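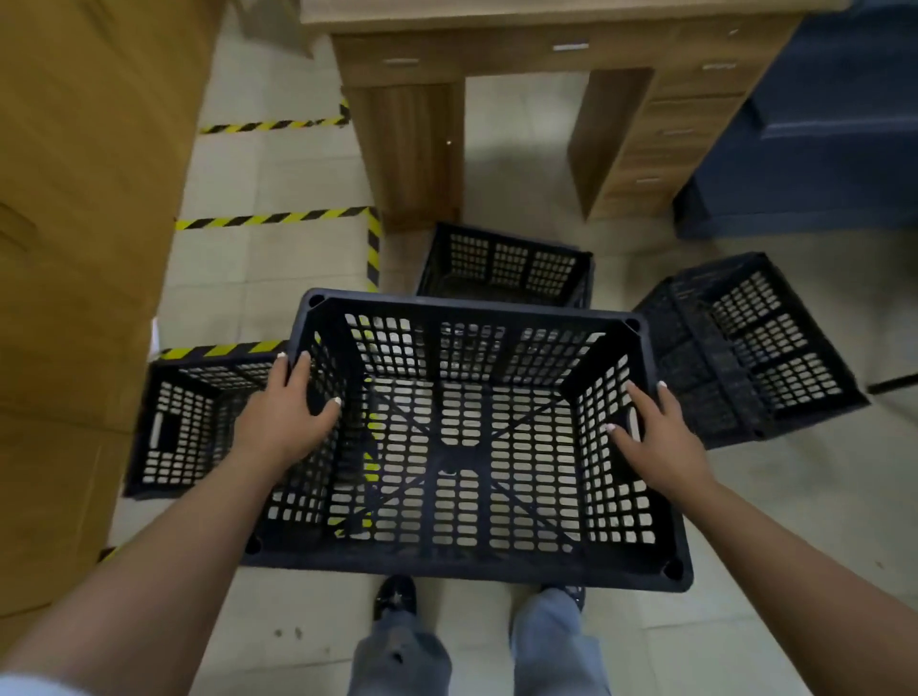 Crates, session 2 - October 30, 2021

Stacking task for the Womia club. Crates on the floor by the desk, striped tape for the zones. 40 grasps logged by Dzifa, 28 good. Most misses = fingers going into the wall holes insted of over the rim. Tin-yau wants to try the end handle slot, I say rim first.

Four corner posts have to line up or the stack rocks. Ask Etornam re: tolerance.

Two hands on the long rims, crate down on the tile, then let go. Keep it that slow, Modupe rushed hers and teh log skipped.
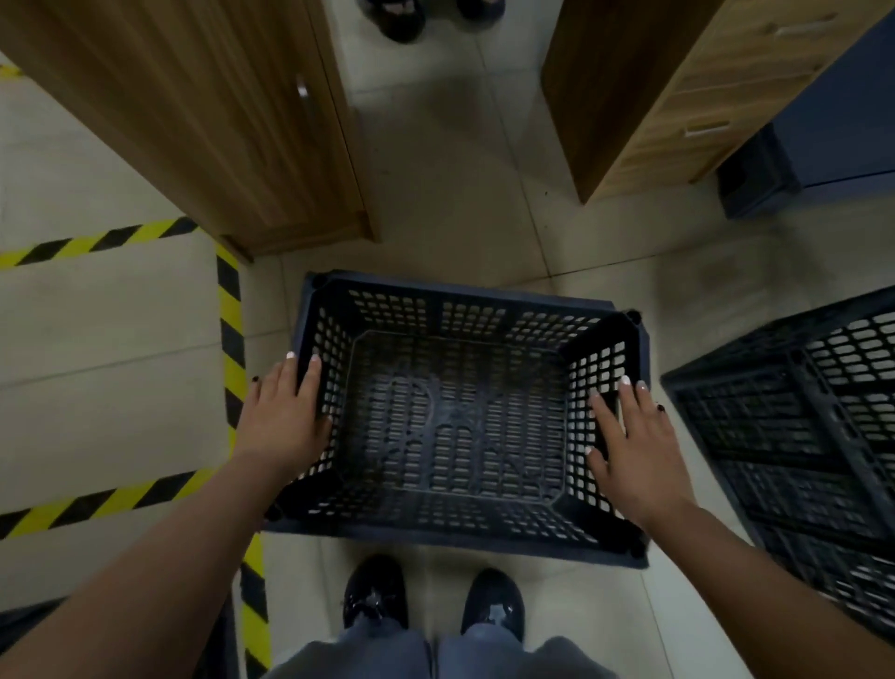

For November

- retape left zone, measure first
- Abena: rim height into the config
- redo the 12 misses

3 comments · 2 shares

Recent entries
Gripper pads, round two
Zone map v3
Battery notes (Eneck)

Contact the club | Back to top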